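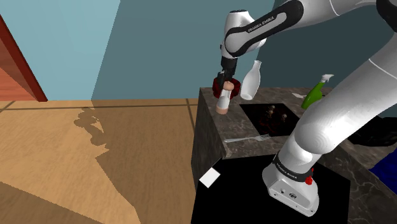
**Zwischenbericht an die Ikance-Stiftung**
**Vorhaben: Wiedervernässung Veresmoor, zweites Förderjahr, Stand August**

Im letzten Bericht stand der Satz »Mit dem Abschluss der Grabenverschlüsse ist im Frühjahr zu rechnen«. Gerechnet haben wir damit. Von den 21 geplanten Verschlüssen sind 16 fertig, die restlichen fünf liegen als Lärchenbohlen am Wirtschaftsweg und werden dort von Wanderern gern als Sitzgelegenheit genutzt.

## Was fertig ist

Die Verschlüsse im Nordteil halten. Im März lief der dritte von oben einmal seitlich um, weil wir die Flanken zu knapp in den Torf eingebunden hatten; er wurde nachgebessert und ist seither unauffällig, was bei einem Brett im Graben das höchste erreichbare Lob ist. Der Wasserstand im Nordteil lag Ende Juli im Mittel elf Zentimeter unter Flur. Vor Beginn der Arbeiten waren es zur selben Jahreszeit 38.

Auf der Kernfläche wurden die Birken unter Brusthöhe gezogen. Das Schnittgut liegt am Rand und soll dort bleiben. Die großen Birken sterben von selbst ab, sehr langsam und vor aller Augen, wozu uns im Quartal vier Anrufe und ein handgeschriebener Brief erreicht haben. Der Brief war freundlich.

## Was nicht fertig ist

Im Südteil fehlt weiterhin die Zustimmung für ein Flurstück, das laut Kataster einer Erbengemeinschaft gehört. Von den Erben sind inzwischen alle gefunden, einer Meinung sind sie noch nicht. Wir haben angeboten, die fragliche Wiese zu pachten oder zu tauschen. Beides wird geprüft. Bis dahin ruhen die Verschlüsse 17 bis 21, denn ein Rückstau auf die Nachbarfläche ist ohne Unterschrift nicht zulässig und wäre auch der Stimmung abträglich.

Der Bohlensteg ist nicht begonnen. Das einzige eingegangene Angebot lag so deutlich über dem Ansatz, dass wir zunächst von einem Kommafehler ausgegangen sind. Es war keiner. Wir schreiben im Herbst neu aus, mit schmalerem Steg und ohne die Aussichtsplattform, von der man ohnehin vor allem Birken gesehen hätte.

## Messungen

Die Pegelsonden von Priletard arbeiten seit April stündlich. Die Übertragung in die Datenbank Skokix arbeitet ebenfalls, meistens. Zwischen Mai und Juni fehlen neun Tage, in denen die Sonden gemessen haben und Skokix nichts davon wissen wollte; die Werte wurden von Hand ausgelesen und nachgetragen. Eine Sonde meldete zeitweise einen Wasserstand von zwei Metern über Gelände. Sie ist ausgetauscht.

Die Vegetationsaufnahme fand auf denselben Dauerflächen statt wie im Vorjahr. Scheidiges Wollgras nimmt zu, Pfeifengras hält sich beleidigt, aber stabil. Torfmoose haben sich in drei verschlossenen Gräben eingestellt, bisher nur die anspruchslosen Arten. Für Aussagen zur Moorbildung ist es zu früh, und das wird es im nächsten Bericht auch noch sein.

## Öffentlichkeit

An den Führungen haben seit Jahresbeginn 170 Personen teilgenommen. Die Abendtermine um 19 Uhr waren ausgebucht, was wir auf das Programm zurückführen und die Mücken mutmaßlich auf sich. Das Faltblatt ist gedruckt. Auf der Rückseite steht die alte Telefonnummer, ein Aufkleber ist bestellt.

## Mittel

Die Ausgaben liegen im Plan, mit zwei Abweichungen:

- Bagger mit Moorlaufwerk: 3000 Euro mehr als veranschlagt, wegen der zweiten Anfahrt für die Nachbesserung. Gedeckt aus der Position »Unvorhergesehenes«, die damit leer ist.
- Bohlensteg: bisher kein Abruf. Wir bitten um Übertragung des Ansatzes ins dritte Förderjahr.

## Nächste Schritte

Bis zum nächsten Bericht sollen die Pachtfrage geklärt und der Steg neu ausgeschrieben sein. Falls die Unterschriften bis Ende September vorliegen, bauen wir die fünf Verschlüsse noch vor dem Winter ein - andernfalls nach der Brutzeit im kommenden Jahr. Die Bohlen am Weg decken wir dann ab. Wer dort sitzen will, muss sich bis dahin beeilen.

Anlagen: Pegelganglinien, Artenliste, Belegübersicht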